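Is a foreign currency deposit still safe if the bank is taken over?

Stotholm
August 28, 2018

Hello to all. I have a deposit in dollars in a small bank, for 91 days. Last week the bank has written to me that a bigger bank will buy it. The interest is low, but I do not want to lose it. Should I close the deposit before the sale, or wait until the end? My branch told me only "do not worry" - this is not enough for me.

Jivaro
In a normal takeover the new bank takes over your contract as it is, with the same rate and the same end date. I had this in January with a deposit of 1000 euros, and only the account number changed. Please read the part of your contract about early closing. In my bank it would cost me all the interest.

One more thing to check: if you already have money in the bigger bank, the two sums may be counted together for the deposit guarantee. In some countries there is a period when they are still counted apart, so ask for this in writing.

Demirtaş
I would take it out. Banks always say do not worry. I lost 415 on exchange fees once, but I slept well.
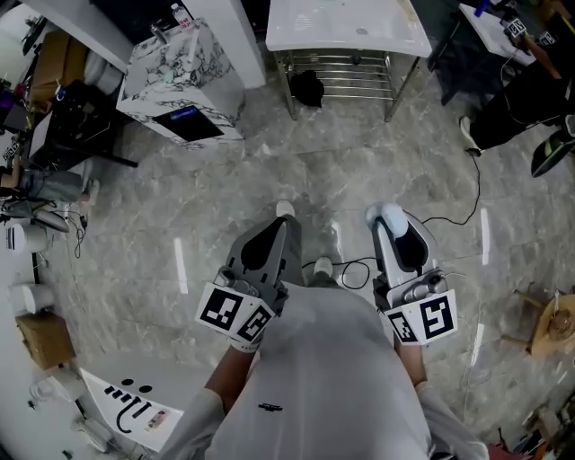 Does the currency of the deposit change when the bank is sold?
The deposit stays in the currency written in the contract, and the new bank needs your agreement to convert it. Keep a copy of the contract and the last statement until the money is paid out.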